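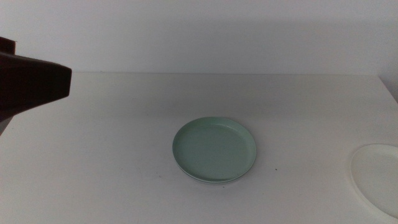
A mint-green plate on a white tabletop.

I've put an embarrassing number of hours into Drallska since launch, and I love it, so please read this as coming from a fan. The ranked season is too long. There, said it.

Four months is forever in a fighting game! By week three I know where I'm going to land, give or take a tier, and so does everyone I play with. Then comes the long flat middle where the queues get slow and you meet the same Prerkness main nine times in one night (hi, Haruna, please pick somebody else). The last stretch wakes up again when people chase the 2000 badge, and then it's over and we all get a border for our profile picture.

I was stuck at 900 points for most of last season. I didn't mind being stuck. I minded that there was no reason to try anything new, like finally learning Amrani, who has the best air game on the roster and takes me a week of losing before I can even land the basic string. In a short season I'd take that hit happily. In a long one I just sit on my points like a dragon.

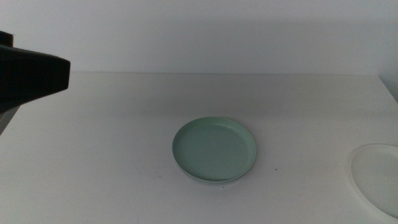 Nesenville Fighting Game Club

Elisa Mazza and I argue about this constantly. She says long seasons are kinder to people with jobs and kids, who can't grind every night, and okay, that's a fair point. But what those players need is placement that doesn't throw them back to the bottom each time. Keep the soft reset gentle and you could run a season every six weeks without hurting anyone.

The other thing I'd change is the balance patches. Right now they show up in the middle of a season, so you climb with one version of your character and defend your rank with another. My poor grappler lost her armor two days after I hit gold. Put the patches between seasons! Shorter seasons would make that easy, and nobody would wait very long for a fix.

The next one starts in July. I'll be there on the first night, obviously, complaining and playing till two in the morning.

Marilou Bañez
23 May 2021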